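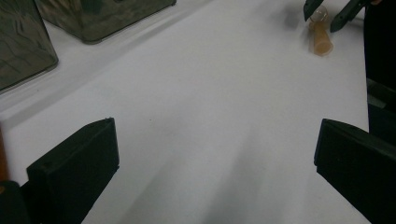
By the Kidberg science desk
For readers in grades 3 to 6

Does a Robot Really Learn by Watching?

You may have heard that robots can now "learn" to tidy up. Be careful with that word. A robot doesn't watch you put away a spoon and think, "Oh, I get it." First it needs a lot of examples, and people have to make them.

One way is to give a person a gripper to hold. A gripper is a robot's version of a hand, with two stiff fingers that open and close. The person picks things up with it and puts them down while a camera records. One try at one job is called a demonstration.

Small things are a good test. A little glass vial has smooth sides and can roll. Your own fingers feel when it starts to slip. A computer that learns only from video doesn't feel anything. It gets pictures, plus a record of how the gripper moved.

Say a team called Nemia wants a robot to sort forks, knives and spoons into baskets. The team records 40 demonstrations. Is that enough? Maybe, if the table never changes. Move a basket a little, or turn a fork the other way, and the robot may grab at air. So they record more. Now they have 547. That sounds like a lot, but how many were made at the same table, with the same spoons? When someone brags about a big number, ask that.

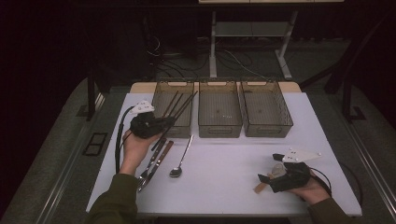 Who is doing the clever part?

Look at the hands. A person chose which utensil to pick up and how to hold it. The computer's job comes later. It hunts for patterns in all those choices and tries to make moves like them.

It can copy bad habits, too. If people keep dropping spoons and those tries stay in the pile, the robot may learn sloppy moves.

Try it yourself

Take 2 clothespins, one for each hand, and move 6 plastic spoons into a bowl. Then ask a friend to turn the bowl or mix up the spoons, and go again. Did you need 547 tries to work it out?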